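생활정리 실습 3주차 강의 노트
신발 선반: 실내화를 어디에, 어느 쪽을 보게 둘 것인가

담당: 에카에테 모하메드
10월 공개강좌 수강생도 같은 노트를 씁니다. 따로 만들 기력이 없습니다.

1. 지난주에 이어서

지난주에는 현관을 다뤘고, 과제로 자기 집 신발장을 정리해 오라고 했습니다. 제출물 39건 가운데 상당수가 문을 닫은 신발장 사진이었습니다. 단정해 보이기는 했습니다. 점수는 문 안쪽을 보여 준 분들께만 드렸습니다.

이번 주는 범위를 확 줄여서 실내화만 합니다. 실내화는 정리 교재에서 늘 반쪽 분량으로 처리되는 물건입니다. 구두는 상자에 넣으라 하고 부츠는 심을 넣으라 하면서, 하루에 제일 여러 번 신고 벗는 실내화는 "적당한 곳에 둔다"로 끝납니다. 그 적당한 곳이 대개 책상 밑 한가운데, 의자 바퀴가 지나가는 길입니다.

2. 자리 정하기

실내화 자리는 벗는 곳에서 두 걸음 안이어야 합니다. 세 걸음부터는 사람이 타협을 시작합니다. 책상에서 벗는 사람에게 현관 선반을 권해 봐야 소용이 없고, 책상 옆이나 밑에 낮은 선반을 두는 편이 낫습니다.

책상 밑 선반을 고를 때 확인할 것은 이렇습니다.

- 의자를 끝까지 밀어 넣어도 선반에 닿지 않는가
- 앉은 채로 무릎이 판 모서리에 걸리지 않는가
- 책상다리나 가로대가 손 넣을 자리를 막지 않는가
- 판과 판 사이에 제일 두꺼운 신발이 들어가는가

마지막 항목에서 많이 틀립니다. 밑창만 재고 발등 끈 높이를 빼먹습니다. 요즘 슬리퍼는 밑창이 두툼한 데다 끈에 장식까지 달려 나오는 것이 있어서, 꼭 신발을 바닥에 세워 두고 제일 높은 데를 재야 합니다. 장식은 아랫단에 넣을 때 윗판에 긁히기 쉬우므로 장식 있는 켤레를 위로 올립니다.

3. 방향: 앞코를 안으로, 또는 밖으로

이 수업에서 가장 시끄러운 주제입니다. 앞코가 안쪽을 향하면 벗어서 그대로 밀어 넣으면 되고, 꺼낼 때는 뒤꿈치 쪽을 잡습니다. 앞코가 바깥을 향하면 넣을 때 한 번 돌려야 하는데, 대신 끈의 모양이 보여서 어느 켤레인지 금방 압니다. 둘 다 맞습니다. 한 집에서 섞어 쓰는 것만 하지 마십시오.

윗단의 흰 슬리퍼 한 켤레는 앞코를 안쪽으로 넣은 쪽이고, 아랫단에는 연분홍 켤레의 코끝이 앞으로 나와 있습니다.

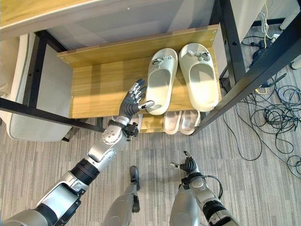
콘라트 마르치니아크: 저는 안쪽 방향에 반대합니다. 맨발로 신던 슬리퍼를 뒤꿈치부터 손으로 잡으라는 건 좀 가혹합니다. 저희 집은 바깥 방향으로 통일했고, 돌려 넣는 수고는 아침에 바로 집는 걸로 갚는다고 봅니다. 그런데 두 아이 것은 어떻게 해도 한 짝만 돌아가 있습니다. 이것도 감점인가요?

감점 아닙니다. 방향은 어른이 정하고, 아이 것은 바구니를 하나 내주십시오. 뒤꿈치를 잡기 싫다는 의견은 작년에도 나왔고 그때도 제가 졌습니다. 다만 과제에는 어느 방향을 왜 골랐는지 한 줄로 적어 내시기 바랍니다. "원래 그랬음"은 이유로 치지 않습니다.

4. 짝과 간격

한 켤레는 붙여 놓습니다. 당연한 말인데 노트에 넣은 까닭은, 선반이 넓으면 사람이 판을 채우고 싶어 하기 때문입니다. 왼쪽 끝에 한 짝, 오른쪽 끝에 한 짝을 놓으면 판 하나가 꽉 찬 것처럼 보이지만 그 가운데에 다른 켤레가 들어오는 순간 짝 찾기가 시작됩니다.

똑같이 생긴 흰 슬리퍼가 여러 켤레인 집은 더 조심해야 합니다. 스투트사이드 같은 회사 휴게실에 출강을 나가면 흰 슬리퍼만 11켤레가 나올 때가 있습니다. 크기가 비슷하면 왼발만 둘 신고 회의에 들어가는 분이 생깁니다. 밑창 안쪽에 작은 점을 찍어 짝을 표시하십시오. 점 하나, 점 둘, 이런 식이면 됩니다. 이름표 기계는 사지 마십시오. 사면 집 안의 모든 것에 이름표가 붙습니다.

5. 넣는 순서

(1) 선반을 전부 비우고 판을 닦는다. 밑창도 이때 닦는다. 무늬가 파인 밑창은 마른 솔이 걸레보다 빠르다.

(2) 켤레를 바닥에 맞춰 놓고, 자주 신는 순서로 줄을 세운다. 솔직하게 세운다. 손님용은 대개 맨 끝이다.

(3) 맨 아랫단부터 채운다. 허리를 숙인 김에 끝내는 것이 좋고, 위부터 채우면 윗판에 머리를 가까이 대고 아래를 들여다보게 된다. 앞의 신발이 벽이나 그림자에 가려 잘 안 보이는 단이면 밝은 색을 넣는다.

(4) 가운뎃단에는 매일 신는 켤레를 놓는다. 일단 한 짝씩 벌려 놓았더라도 아랫단이 끝나면 모아서 붙인다. 흰 슬리퍼 두 짝이 가운뎃단 양 끝에 떨어져 있다면 아직 이 단계를 마치지 않은 것으로 본다.

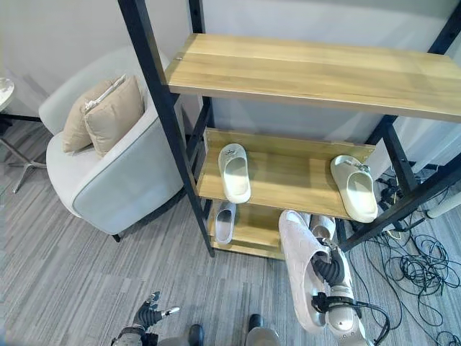
(5) 맨 윗단은 비워 둔다. 여기서 항의가 들어오는데, 빈 판이 있어야 젖은 신발이나 손님 신발이 갈 곳이 생긴다. 빈 판을 사흘 이상 비워 둔 수강생을 아직 못 봤다. 우편물이 제일 먼저 올라온다.

(6) 의자를 밀어 넣어 본다. 닿으면 (1)이 아니라 선반 위치로 돌아간다.

6. 재료와 비용에 관한 잡담

선반을 새로 사야 하느냐는 질문이 많습니다. 폭 600밀리미터 정도면 한 사람이 쓰는 책상에는 충분하고, 1000밀리미터짜리를 들이면 실내화 말고 다른 것도 같이 살게 됩니다. 나무판에 철제 틀이면 무난합니다. 오스테티에서 나온 조립식을 쓰는 분들은 나사를 한 달 뒤에 한 번 더 조이십시오. 설명서에도 있는 말인데 설명서는 보통 상자와 함께 버려집니다.

판 위에 깔개를 까는 문제는 취향에 맡기겠습니다. 저는 안 깝니다. 깔개 밑을 닦는 일이 늘 뿐입니다. 햇빛이 드는 자리라면 흰 밑창이 누렇게 변할 수 있으니 오래 안 신을 켤레는 그늘진 단으로 내립니다.

7. 과제

자기 집 실내화를 위 순서대로 정리하고 아래를 제출합니다.

- 선반이나 보관 장소의 정리 전 사진과 정리 후 사진 (문은 열고 찍을 것)
- 고른 방향과 이유 한 줄
- 일주일 뒤 같은 자리의 사진. 손대지 말고 그대로 찍을 것

채점은 마울리 아부바카리 조교가 합니다. 일주일 뒤 사진이 정리 직후와 완전히 같으면 조교가 전화할 수 있습니다. 실내화가 없는 집은 욕실화로 대신하고, 욕실화도 없으면 수업 후에 저한테 오십시오.

다음 주는 우산입니다. 집에서 제일 긴 우산의 길이를 재 오시기 바랍니다.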